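About Us

Gasov is a small company in Salem that gathers examples for machines that learn by watching. People bring us a chore they'd like a robot arm to manage, and we go off and do that chore, patiently, again and again, until there is enough good material to learn from.

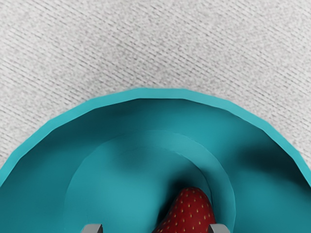
We started with 2 people and one borrowed desk – Hakim and Yanti Govindasamy, who had spent years teaching grown-ups to drive forklifts and figured that robots couldn't be much fussier (they are, a little). Today there are 16 of us, and most of our days go into simulation. One of our operators steers the arm by hand through a made-up kitchen or workbench, and the computer keeps a record of every move along with what the wrist camera saw. Fruit and dishes are old favorites around here, and new operators usually begin with them!

Ridwan Wijaya builds the virtual rooms, and he'll happily talk about bowls and lighting for as long as you let him. Ningsih Lumenta looks after the reviewing side. Every recording gets watched all the way through by somebody who didn't make it, and the clumsy ones are labeled and kept in their own folder, as plenty of our customers like to have those too.

Our largest set so far, which we call Dolham, covers 34 kitchen chores, and 27 of them are ready to share with partners. The others are still being recorded, and we hope to have them finished in September. After that we'd like to get going on Sturkitz, our workbench set, which has been waiting its turn very politely.

If you have a chore in mind, or you think you might enjoy steering an arm for a living, please write to Ilham Ismail at the front desk. He reads everything that comes in and likes a long letter.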